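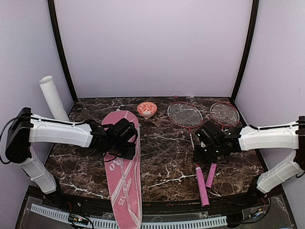

One of our Saturday parents told us that the first thing her son asked for after his trial lesson was a proper eraser, and that she had not understood until then how much of learning to write by hand is being allowed to rub things out. We have thought about that remark a good deal over the years, and we still keep a big jar of erasers by the door.

Rimthorpe / The School / About Us

About the Plornik School of Handwriting

We teach handwriting to children and grown-ups, and we have been doing it for 20 years now in the same upstairs rooms on Agbayani Street, over what used to be a shoe repair shop and is now a bakery (you will smell the bread before you find our door, and plenty of our students turn up with crumbs on their sleeves, and that is fine with us).

The school started with a single evening class for adults who were embarrassed by their signatures. We had put up a notice at the library, expecting a handful of retirees, and what we got was a nurse coming off her shift, a couple about to address their own wedding invitations, and a man who wanted to copy out his grandmother's recipes before the originals faded away completely. They were lovely company. Most of them stayed on long past the end of the course, and a few of them asked whether they could bring their kids, so that is how the children's classes came along!

Today we run three courses. First Letters is for children from kindergarten age up, and it goes slowly, with lots of big loops and chalk before a pencil ever comes out. Everyday Hand is for older children, teenagers and adults who can write perfectly well but would like to be able to read it afterward. The third is Zekia, our own slanted italic, named after the little side street where our founders first rented a room, and it is the one people tend to fall in love with. You don't need to have taken the others before you try it.

Classes are small, and the teacher will come and sit with you at some point in every lesson. We teach left-handed writers as left-handed writers, with the paper turned the way it ought to be for them. A good many of our adult students were made to switch hands as children, and if you would like to go back to your left after all these years, we would be very happy to help you get there at your own pace.

We don't give grades. Students keep a folder, and the first page they ever wrote for us goes in the front of it. Looking back at that page in the spring is a nice moment for everybody, especially the ones who were sure they hadn't improved.

Paper, ink and practice sheets are included in the price of the course. Bring your own pen if you have one you like. If you don't, borrow a few of ours over the first weeks and see which one feels right in your hand before you spend any money.

Visitors are welcome on Sunday afternoons, when the rooms are open for free practice and the kettle is on. Come up the stairs, ring the bell twice if the radio is loud, and stay as long as you like.

Plornik School of Handwriting, Agbayani Street, Rimthorpe | Contact | © Plornik School of Handwriting. All rights reserved. | Back to top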